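Greleck Refurbished Workstation Tower
Stock no. 282 / Sold as opened, untested by us
Listed by Kusuma Surplus

Seller's grade: "excellent". Our grade: 6 out of 10, and we thought about it for a while. 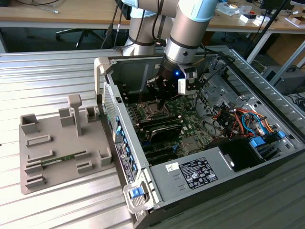
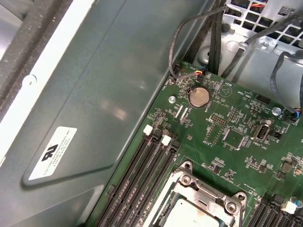

We don't trust the word "refurbished" and don't see why you should. It usually means a wipe with a cloth and a new sticker on the front. With this tower we'd start with the dust on the dark foam strip along the case edge, which a proper cleaning ought to have dealt with. The coin cell is easy to get at, sitting in a round black holder with BATTERY printed on the board below it, so plan on changing it whatever the paperwork says. The CPU socket is empty. Anyone hoping for a machine that boots out of the box should look elsewhere.

What we do like is the case. The blue tabs and drive caddies are easy to find, and the carry handle is welcome on something this heavy. The power supply is large and gray. The previous listing called it "silent", a claim we have dropped.

Included: tower and power supply
Not included: processor, operating system, monitor, keyboard, power cord
Returns: 10 days, buyer pays shipping
Dispatch: Wednesday

Offered with the Stasis cleaning kit as an extra. It's a brush and a bottle. You probably own a brush.

Buyers also looked at: Zesero slim desktop (grade 7, noisy fan)

Questions about fit go to the parts desk. Please have your processor model ready, as we won't guess at compatibility.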